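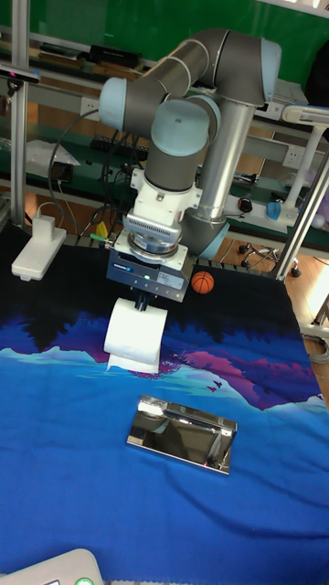
February 8, 2020

Ribbon badges, third trial

Carried on with the cast badges for the Fadon kidney appeal. The walk and the stall are in September, so there is time, but the final shape has to be settled before we order pins and cards, and the last two trials both gave trouble at the crossing of the ribbon.

For anyone picking this up from the old book: the badge is a looped green ribbon with a pin on the back. The first run was cut from sheet and painted. It looked fine on the bench and chipped as soon as it had been on a coat for a week. The appeal wants something people will keep wearing after the walk, so we moved to casting in coloured resin with the green all the way through.

Mould

Used the new mould, made from the sanded master. The edge where the two tails cross has been rounded off a little and the gap inside the loop is wider. The old gap was so narrow that the rubber tore there when the badge was pulled out, and after that each cast had a thin skin across the hole which had to be cut away by hand. The wider gap came out clean every time today. I can see the rubber starting to whiten at the bottom of the loop on two of the cavities, so it will go there in the end, but much later than before.

The mould still rocks on the bench. The base was poured on a board that wasn't level. It is packed up with card under one corner for now. Next mould gets poured on the glass.

Mix

Cerix resin, the slow one, with the green paste from Dititz. Tried two strengths of colour. The lighter mix looks right in the cup and weak once it is cast, as the badge is thin and whatever is behind it shows through. On a dark jacket it goes nearly black. The stronger mix holds its colour on both light and dark cloth. Going with the stronger one.

There is a limit to how much paste the resin will take before it stays soft. The tin doesn't give one. I left a spoonful of very heavy mix in a cup overnight and it was still tacky this morning, with a dent where I pressed it. The strong mix used for the badges set hard, and the tails don't bend in the fingers. I have written the amounts on the inside of the cupboard door. Please use the scales and don't judge it by eye. The paste looks much darker under the strip light than it does by the window.

Stir slowly. I did one batch in a hurry and it was full of bubbles, most of them at the tips of the tails. Letting the cup stand for seven minutes before pouring got rid of nearly all of them. A cocktail stick run down each tail after pouring dealt with the rest.

Results

Poured 80 in all, over several fillings of the mould. Of those, 27 are not good enough to give out. Most of the bad ones came from the hurried batch and have pits on the front face. A few were pulled too early and have a twist in them. I have kept the bad ones in the margarine tub for testing pins and glue, so please don't throw them away.

The good ones are in the shallow tray with the lid on. They haven't had their backs sanded yet.

Pins

Tried three ways of fixing the pin.

Glued bar pin: quick, looks tidy, comes off if you twist it. Scuffing the back first made a real difference, and I couldn't get the scuffed ones off by hand. Still not happy about it for something that will be pulled on and off by children.

Bar pin set into the wet resin: very strong. The trouble is that it sinks. If you wait until the resin has thickened it stays put, but the time between too runny and too stiff is short and you can't do a whole mould in it. Could work with a strip of card across the top holding the pins up.

Butterfly back with a post: needs a hole drilled, and the badge is thin enough that the drill broke through the front on the first one I tried. Gave up on that.

I will make the card strip and try the second method again. If it doesn't save any time, we go back to glue with a scuffed back.

The appeal also asked whether some could have a magnet for people who don't want holes in their clothes. I would say no. Some of the people at the stall will have pacemakers or other devices fitted, and it isn't worth having two kinds of badge in the same box and relying on whoever is at the table to hand over the right one. Have written back to say this.

Backing cards

Proof came back from the printer, on the thicker stock. The green on the card is bluer than the badge. Side by side it bothers me, though I doubt it would bother anyone at the stall. Asked what a second proof would cost.

The wording needs a change. The card says the appeal "funds research", and it doesn't. The money goes on transport for people travelling to dialysis at the Cabral unit, and on the lounge there. The appeal has agreed to put that instead. It makes the line longer, so the web address moves down and the type on the bottom line gets smaller. I asked for it no smaller than the body text. A fair number of those reading it will be older, and so am I.

The two slots in the card are too close together for a bar pin. They need to move apart by the width of one slot. Marked on the proof in red.

Quantity

The appeal would like 140 for the first box, with more to follow if they go. We can do that comfortably at the present rate with the one mould, provided it lasts. A second mould would be sensible anyway and the rubber is already here. I would sooner make it now than find the first one has split in August.

Cost per badge is fine for what they have set aside. Resin is the largest part of it, then the cards. The paste hardly counts.

To do

Pour second mould, on the glass, level checked first.
Card strip for holding pins.
Put a finished badge through a wash pinned to an old shirt.
Leave one on the south window sill until spring and compare the colour with one kept in the drawer.
Buy cups. We are down to the last sleeve.
Sand the backs of the tray. Wear the mask, and do it by the extractor with the fan on. The dust from this resin gets everywhere and I was still finding it on the kettle two days after the last lot.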